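Trivgate fit-out, second progress report to Trulis
Wednesday, March 19, 2025

1. The room
The lights work and the desk by the brick wall is in use. I am less sure the space suits the purpose. De Bruijn's plan promised a "calm soft zone." So far that means pink upholstery in an open room that still reads as an office.

2. Soft furnishings
Drirell has billed us for 39 items and we can match 38 to the delivery note. I would hold the last payment until they explain the difference. The pink covers are pleasant enough, but they crease, and I doubt the claim that they will look new in December.

Pink furnishings in place:
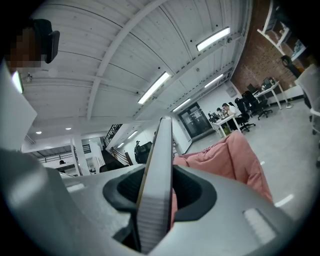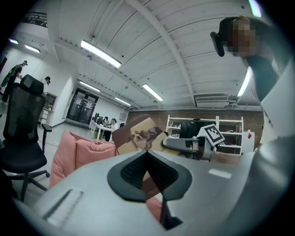
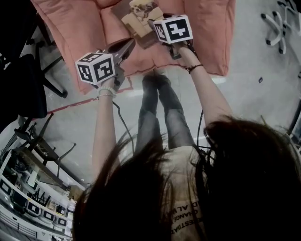 3. Money
$1,008 remains. De Bruijn wants to spend it on more cushions. I don't see the case for that, and would like your view before the next order goes in.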